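1st August – Kernutov trial kit, day 3

Angelica wants a yes or no on the Kernutov two-arm kit before the loan runs out, so today was handovers, the bit the brochure is proudest of. The brochure says "seamless bimanual exchange". I say we'll see.

Setup was painless. Both arms homed first go, which is more than Tollex ever managed for us in February. The calibration wizard still insists on congratulating you after every step, and there are 14 steps. Ikhsan has asked support if it can be switched off. Support has congratulated him on his question.

Left the groceries and the fruit tray at the back so the planner had something to worry about. Speed limit at 100 for the first batch, then dropped it when the elbows started making me nervous.
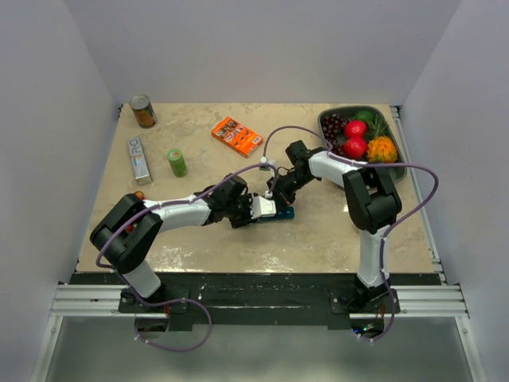

*Handover at mid-table, both grippers in. Fruit tray back right, cable over the front edge of it.*

Cable routing is my main gripe. The purple loops are generous to a fault, and the right-hand one goes high over the wrist and then wanders off past the elbow. The clips hold, but I'd want a proper sleeve before leaving this running over lunch. Nwosu sell one that might fit – Ikhsan to check the diameter.

Other notes:

- grip force slider goes up to 14, units undocumented
- log export is plain CSV, thank goodness
- teach mode drops out if you open the help page, so learn it by heart
- quote from Clultasia includes 2 spare fingertips and a mug

Leaning towards yes, if they'll sort the cables. Still to do: repeat with the arms swapping giving and receiving roles, then the small can. Ask about warranty on the wrists.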